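Section 4 - Base Rail and Corner Fitting

Applies to: Wavik modular wall panels, light gray finish
Revised 2024-01-20

4.1 Before you start

The base rail closes the joint between the wall panel and the floor. The corner bracket holds the two panels square at the inside corner. Fit the rail only after both panels are upright and locked at the seam (see Section 3).

You will need:
Base rail, cut to length
Corner bracket
Rail screws and bracket screw, from bag C
Hand screwdriver
Pencil and tape measure

CAUTION: Do not use an impact driver. The panel core strips easily and a stripped hole cannot be reused.

4.2 Fitting the corner bracket

1. Sweep the floor along both walls. Grit under the bracket will lift it and leave a gap at the rail.
2. Stand the bracket in the inside corner with the upright against the seam and the arm along the floor.
3. Press the upright fully into the corner. Check that the metal fitting in the seam is clear of the bracket.
4. Drive the bracket screw at the end of the arm until the head is seated. Do not tighten further at this stage.

4.3 Fitting the base rail

5. Butt the rail against the bracket arm and lay it flat along the base of the panel.
6. Mark the first hole 50 mm from the end of the rail, then every 400 mm along its length.
7. Start all screws by hand before tightening any of them.
8. Tighten from the corner outward. Return to the bracket screw and give it a final quarter turn.
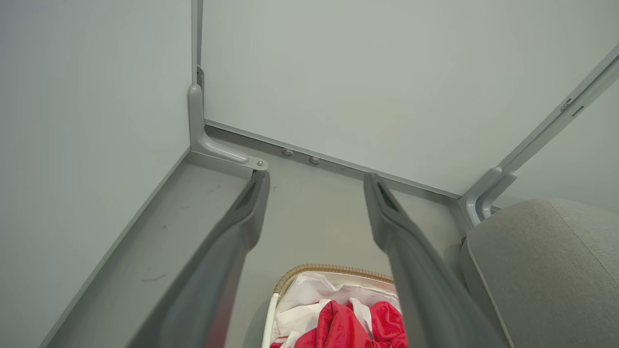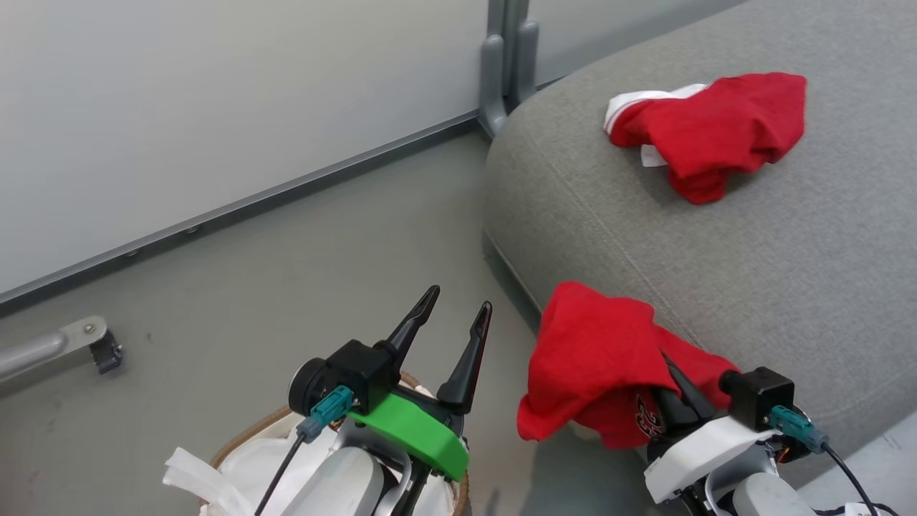
Figures 4-1 and 4-2. Base strip along the foot of the wall.

NOTE: Scuff marks on the floor can be removed with a damp cloth and mild soap. Do not use solvent near the rail.

4.4 Furniture and soft items

9. Leave a gap of 10 mm or more between the rail and any sofa, frame or stand. Furniture pushed hard against the rail will work the screws loose over time.
10. When moving a sofa back into place, lift it - do not slide it along the wall.
11. Keep laundry baskets and folded clothing off the rail. Damp fabric left against it can mark the finish.

4.5 Checks

Run a hand along the full length of the rail. No screw head should stand proud. If the rail rocks at the corner, loosen the bracket screw, press the arm down and tighten again.

Repeat the check each December, or whenever the panels have been moved.

Replacement rails and brackets are supplied by Sarmiento under the Plisska parts list. Quote the panel finish when ordering - gray parts from older kits are a different shade.

Continue to Section 5, Upper Trim.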